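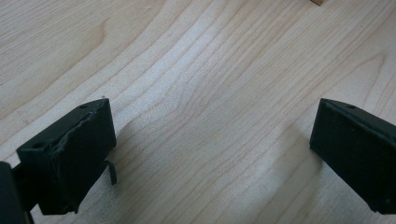
Danica Hudec wrote back the same morning that she would not sign for this gripper, and that a pad with a peeled top edge should never have passed the shift check. She is right, so the check is done again below, with comments.

Gripper inspection, Vatstead cell, hand-held unit
Reason: part dropped during a pick, November
Pad life by our own plan: 2000 cycles, visual check every 800

1. Power off, air line closed and tagged
OK. The tag was missing at first. I put a new one.

2. Left finger, pad surface
NOT OK. Black covering is torn and wrinkled along the upper part of the front face. A lighter layer shows under it.

3. Left finger, loose material
NOT OK. A small flap hangs from the pad. Do not pull it off by hand and do not glue it. Change the whole pad.

4. Right finger, pad surface
OK on the inner face. The lower corner looks a little chipped, please look at it again when the finger is off.

5. Screws of both fingers
Not checked yet. Need the small torque key, it is at Pongsiri for calibration.

6. Jaw closing, no load
Not done. Wait for the new pad.

7. Work surface clean
One pale speck near the tip of the left finger. Wipe before the next test and keep the wipe, in case the crumbs are from the pad.

8. Cycle counter
Reads about 800, so the visual check was due. The log has no entry for it. Who was on shift, please write to me.

9. Spare pads
2 in the drawer, both from Polter. Order 5 more from Vuleo, the thicker type.

Result: unit is locked out. Do not use it for picks over the walkway or near people until points 2, 3, 5 and 6 are closed and Danica has signed.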